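Givthorpe Live TV Forum > Comedy and Entertainment
Thread: Allance panel show, new host

wumbei_watcher
August 27, 2025
Akosua Quansah is confirmed as host from the next series. She told local radio that following Didier Courtois was the hardest job she has had. Anyone else looking forward to it?

tallkettle
Not really. Didier made that show. He did 207 episodes and I can think of about 5 weak ones.

Marjoram
She was good when she filled in for him in May. A bit nervous in the first round, fine after that. The sketch with the lost parcel was the best thing they had done in ages.

tallkettle
That sketch was the writers. Anybody could have read it out.

Marjoram
Disagree. Half of it was her timing. Watch it again.

penfold_r
I was in the audience for that one. 297 seats and all full. They stopped twice for sound problems and she kept talking to us the whole time, which Didier never did when I went to his.
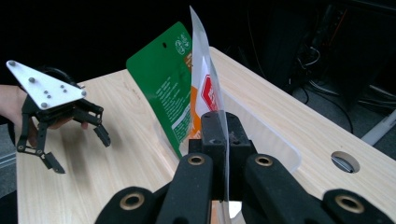

Hand and gripper over the table

wumbei_watcher
Did they say if the team captains are staying?

penfold_r
One is. The other is off to do the Jadusus travel series.

tallkettle
So that's 2 out of three gone. They may as well change the name.

Marjoram
People said the same when Didier started – there was a long thread on here about it. I'll give her a full series before I make up my mind.

tallkettle
I'll watch the first one. Not promising more than that.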